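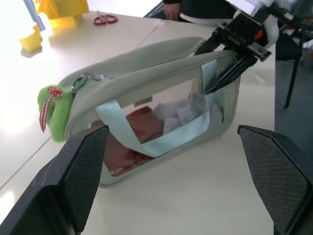
Chapter 4
Small Containers and What We Keep in Them

Many things in a home are small, soft and easy to lose. A clean cloth, a pair of thin gloves, a handful of cotton, a spare ribbon: each of them needs a place, and the place must be easy to open and easy to find again. In this chapter we study the pouch, a container which is used in almost every household but is seldom treated in books about storage. A clear pouch with a padded rim, for instance, already answers two of our questions. The padded part helps the upper edge keep its shape, and through the plastic we can see that there is something reddish-brown and folded on one side and something white-gray and fluffy next to it. We may not know exactly what the folded item is, but the owner will know it in a moment, and for the owner this is enough.

In Chapter 3 we spoke about drawers and boxes. A box has hard walls and its size does not change. A pouch is different, because its walls give way to the contents. This is useful when the contents are soft, but it also brings a difficulty. Soft things take more room than we expect, and when they are pressed together they push against the zipper. Huia Waaka, in her household course at Rathnayake, asks the students to fill a pouch until it closes without force, then to take one item out. The pouch is then ready for daily use. The students often complain about the item which was taken out, and they must find another home for it.

4.1 Parts of a pouch

We will use the following words in the whole chapter.

Body: the part that holds the contents. It can be clear or opaque.
Rim: the upper edge around the opening. It may be padded.
Closure: a zipper, a snap or a cord. In this book we speak mostly about zippers.
Pull tab: the small piece by which the zipper is moved.
Strap: a band of fabric for carrying or hanging.
Ring: a loop, often one that opens, for fixing the pouch to a bag or for holding a charm.

A charm is usually bought for decoration, but it has a practical side too. When several similar pouches lie in one bag, the fingers can find a fluffy charm before the eyes find the right pouch. A ribbon on the charm gives a second sign. Its long ends should be kept away from the teeth of the zipper, where they are easily caught.

4.2 Clear or opaque?

Rokeya Patwary kept a list for one April of every time she opened a pouch in her sewing room at Kerach. She had 14 pouches, and half of them were clear. The opaque ones were opened 60 times and the clear ones 30 times. She explains the difference simply: she opened many of the opaque ones only to look inside. Her room is one room and her habits are her own, so the reader should make the same list at home before buying anything new.

Clear plastic has its weak points also. It becomes cloudy with age, and it shows disorder as well as order. For private things an opaque body is the better choice.

Before you continue to section 4.3, take one pouch from your own bag, empty it on a table and write down what was inside.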